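Teaching the kit-packing cell by remote control

August 18, 2019

The Furtado kits are the third job we have tried on the two-arm cell at Ritara, and the first with loose wiring in it. One kit is a round red control board, a solenoid and a wire harness, laid in a steel tray on white paper. We teach it by remote control: the operator moves a pair of hand levers and the arms follow, with joint positions and camera images logged together.

Boards first

The board is the easy part. It is rigid and it has a tab on each side, so the fingers have something to close on. I take it by the edges and keep it upright until the arm is over the tray. Grip force is capped in software, which spares the capacitors when I misjudge the width.
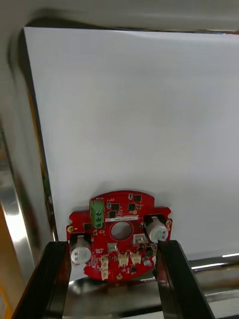
Mared Yorath thinks I should stop correcting myself in the middle of a grasp. Her view is that a demonstration with a wobble in it teaches the wobble, and that it is quicker to discard the run and start again. I kept 43 corrected runs apart from the clean ones so that we can train with and without them.

Layout

Bins stay where they are for a whole session. Parts inside them are shuffled by hand between runs, otherwise the policy learns a position and ignores the camera. Each arm works its own side, and only one may be over the tray at a time. 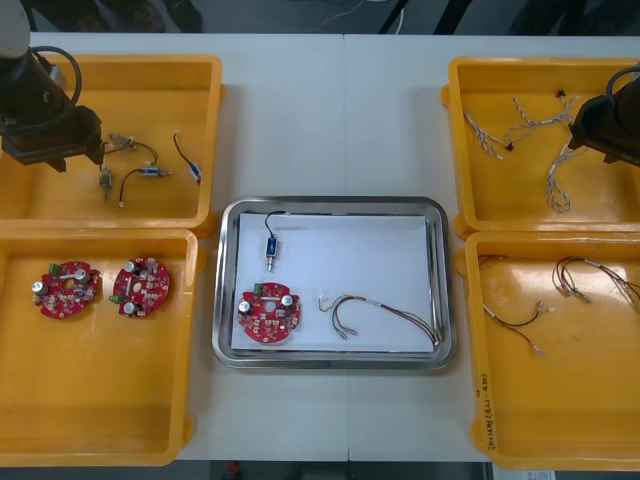
Wires

Harnesses account for most of the discarded runs. A twisted pair springs back when released, and the clear sleeved terminals are hard to pick out against a shiny surface. I now grip close to a connector, lift slowly and pause before moving sideways. The pause costs 2 seconds a run.

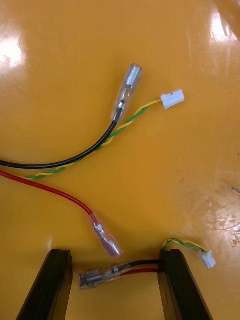 Numbers and next steps

The target is 2000 runs. We have 797 that I would train on. Next week I shall lower the lever gain for the harnesses and leave it alone for the boards. The Stalevero levers also have a dead zone near centre, which needs measuring before I record any more.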